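Speaker notes, automation at work session
Hostska staff day, 26 Aug 2018

Slide 1, title. Wait for people to sit down. Say hi, say thanks for staying after lunch.

OK so I was asked to talk about robots and jobs, and I said I'd do it if I could talk about our own building and leave the future of mankind to somebody else. I've worked in the test kitchen at Hostska for 8 years. Before that I was on the packing floor at Renitz, where the first automatic line went in while I was there, so I've been through this twice now.

Slide 2, Renitz. Keep it short, people from Renitz are in the room!

What I remember is the quiet. We used to be two to a station and you talked all day long, and then the line came in and you had one person watching a screen and the next person way down by the wrapper. The work got easier on the shoulders, no question. I missed the talking. There was a meeting about output (it went up) and there was no meeting about that. I still think there should have been.

(Ask for hands: who has had a machine put into their area in the past few years? Let them look around the room.)

Slide 3, our kitchen work. Slow down for this one.

So in our room the job now is showing a robot how to do small kitchen tasks. Open the oven, close the oven, set a bottle down, pick it up again. You hold a gripper in each hand and do the task with those in place of your fingers, and you do it over and over. We logged 451 runs on the oven tasks alone. The first week my forearms were so sore I couldn't open a jar at home (my family loved that). You get better fast, though. You stop grabbing and start kind of steering.

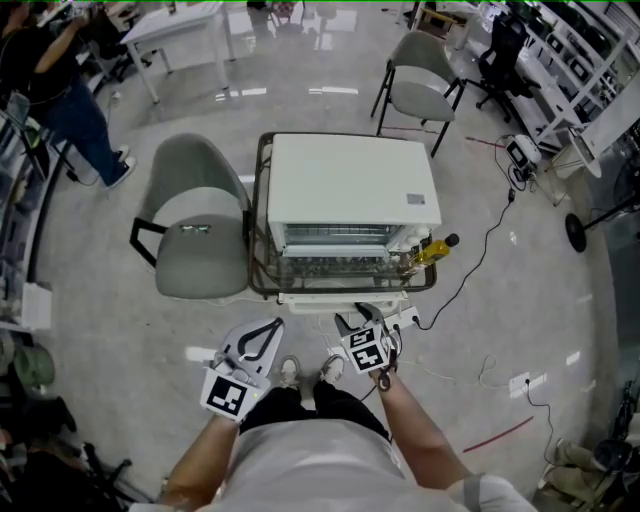 Who decides when a task is ready to be handed over to the robot?

The people who have been doing it by hand decide, together with the engineer on shift, and either side can say wait.

That took a while to get, by the way. At first the call came from upstairs with a date attached. Then one task went over too early and we spent most of November cleaning up after it, and after that they asked us first. Mention that the rule is written down now, in the Juhász room binder, page 15. People always want to know if it's written down.

Slide 4, what changed for us. Don't read the slide out loud.

Breaks. We take more of them, and shorter. Doing the same move again and again is harder on you than cooking a whole meal, and I say that as someone who cooked for a living.

Pay. The grade for this work was set before anyone had done it. We got it looked at again and it went up one step. I'd have liked two.

Pride, sort of? When the robot does it your way, with the little pause you always make before you pull the door, it's a strange feeling. A couple of us laughed. One person in the team didn't like it at all and moved over to Prulta, and I get that too.

(If time is short skip to slide 6.)

Slide 5, the survey. We sent it to 699 people across the sites and almost half wrote something in the comment box, way more than I expected. The thing that came up most was wanting to hear about it sooner. Hardly any of them said stop. They wanted to know before the crates showed up in the hallway.

Slide 6, what I'd ask for. Look at the managers' table here, but nicely.

Tell people early, even when the plan is half done. Let the ones who do the job try the thing before you sign for it. And leave two people in the room if you can, even when one would do, so they've got someone to talk to.

Slide 7, questions. Repeat each one into the mike, the back rows couldn't hear last time. If they ask about layoffs, say what I know, which is that our room has had none, and that I can't speak for the other sites. The sign-up sheet for trying out the grippers is by the coffee.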